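Predex laundry basket, white, with clip handles
Reviewed by Moushumi Herath, 10 Aug 2022

I bought this basket in May to replace a fabric hamper that had started to sag and smell. It has been in use in our apartment since then. We are two people, we do six loads in a normal week, and the washer and dryer are stacked in the bedroom because that is the only place the plumbing allowed. So the basket lives on the bedroom floor, in plain sight, and gets used for a lot of things besides laundry.

It's a plain rectangular basket in white plastic. The sides are an open grid and the bottom is solid. There are gray clips in the rim on the short sides. Predex sells it in one size. I ordered from Pugh, the housewares store in Skullunbridge, and it came in a plain carton with no instructions, which was fine.

Size first. It holds one full load for our washer, or a set of queen sheets with the pillowcases and a mattress cover. Two loads will not fit unless you pile them over the rim, and then socks end up on the floor. If you have a bigger household, buy two or buy something taller. The low height is what I like about it. I can pull clothes straight out of the bottom machine without lifting anything over a high wall.

The open sides do their job. Damp towels left overnight have not picked up that sour smell the old hamper had. The holes are small enough that baby socks would stay in, though I can't test that. The only thing that has come through is lint.

The solid bottom is the part I would think about before buying. It keeps drips off our parquet, and the floor is herringbone, so I care about that. It also collects everything. Sand, lint, threads, gum wrappers from pockets. A basket with a grid on the bottom would drop that on the floor as you carry it. This one keeps it until you tip it out. I tip mine over the trash and then go over the floor with a dustpan. The smooth plastic wipes clean with a damp cloth and a little dish soap. 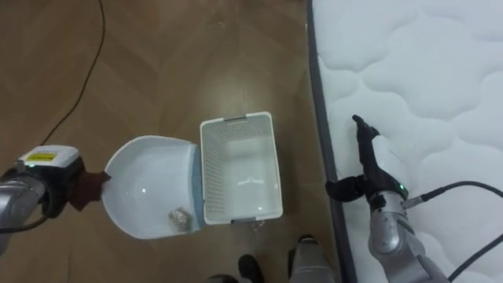
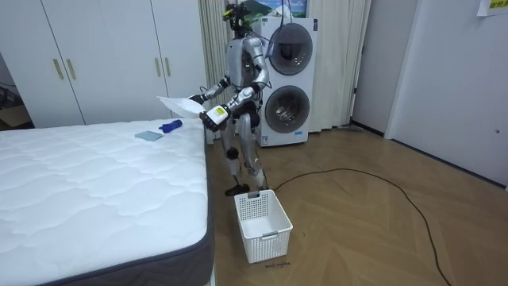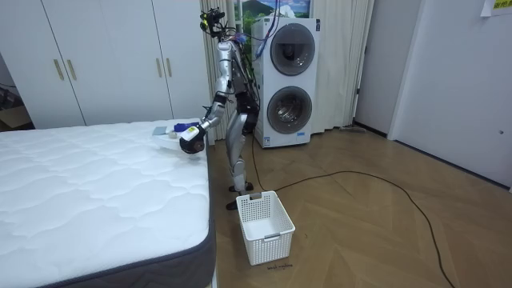 The Predex basket on the bedroom floor, first with the dustpan up against it, then in the two wider views in front of the stacked washer and dryer.

The clips are the weak point. They are easy enough to work with one hand, but they feel thinner than the rest of the basket, and one of them had a rough edge from the mold when it arrived. I took that off with a nail file. With a dry load the basket carries well. With a load of wet jeans I hold it from underneath — the rim bends more than I would like, and I don't want to find out where it stops bending.

It slides easily on wood. That is handy on sheet day, when I strip the bed and push the basket along with my foot to catch things as they come off. It also means it moves when you don't want it to. I put four felt pads under the corners, mostly to save the floor finish, and it slides even more now. On carpet it stays put.

I owned a Drosness basket for a few years before the fabric hamper, so I can compare the two. The Drosness was deeper and had a stiffer rim, and its handles were just molded cutouts with nothing to break. It was also heavy, and the holes in the sides were wide enough for a sock to poke out and catch on door frames. For carrying wet laundry down to a basement I would take the Drosness again. For a basket that stays in one room, the Predex is easier to live with.

White was the only color Pugh had. It matches the wardrobe and the machines, so in our room it more or less disappears. Scuffs from dark shoes show up right away and come off with a melamine sponge. There is no yellowing so far, but three months is too early to say, and ours doesn't sit in direct sun.

My neighbor Erasto Kirui has the same one and keeps it in his entryway for shoes. His has a crack near one of the clips, from being stepped on. He taped it and went on using it. I mention it because the store does not stock replacement clips, and I asked.

Good: right height for a front-loading washer, dries out well, easy to wipe, light.
Not so good: clips feel thin, rim bends under wet loads, one size only, no spare parts.

I would buy it again at the sale price. At full price I would look at the Drosness first and check how far I had to carry it.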